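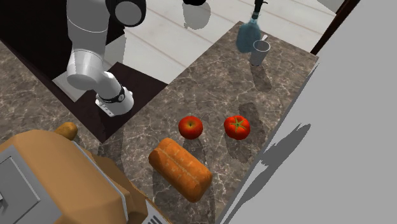 Figure 2. Apple, tomato, bread and potato on a marbled stone countertop (computer rendering).

3.2 Household survey of food storage

The second stage of the study examined how long fresh produce and bread were kept in the home before being eaten or thrown away. Households in Baluyot and Malell were invited by letter in April, and 364 agreed to take part. Each household kept a written diary in which every purchase of fruit, vegetables or bread was entered on the day it came into the home, together with the place where it was stored. The diaries yielded 3,835 usable entries. Entries with no storage place recorded were left out of the analysis.

Storage place was coded under four headings: refrigerator, closed cupboard, open counter, and other. Coding was carried out by Farooqui and Agbayani working separately, and differences were settled by a third reader (Berhe). Items moved from one place to another were coded by the place in which they spent the most days. This rule affected tomatoes more than any other item, as many households ripened them on the counter and then chilled them.

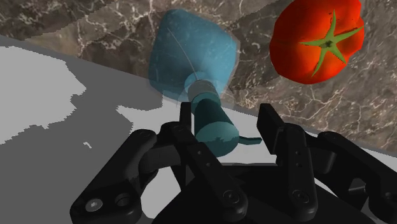 Diary keeping was less complete in the second week than in the first. Forty-one households stopped writing before the end of the period, and their entries were kept up to the last full day. A further 37 households reported being away from home for one night or more; these were retained without adjustment. Javier and Ambrosio (see Section 2.1) met the same difficulty in their earlier work in Malell and treated it in the same way, which allows the two sets of results to be compared.

Reasons for discarding food were given in the household's own words. The most common was visible mold, followed by softness and by doubt about the age of the item. Bread was seldom discarded for staleness alone. Several respondents wrote that stale bread was toasted or used in cooking, and such cases were entered as eaten. Potatoes raised a separate problem, as sprouted potatoes were discarded in some homes and trimmed and cooked in others. The treatment of partly used items is taken up in Section 3.3.

Filed under: Food and Households | Working Papers
© 2020 Tultov Institute for Household Studies. Contact the publications office. Back to top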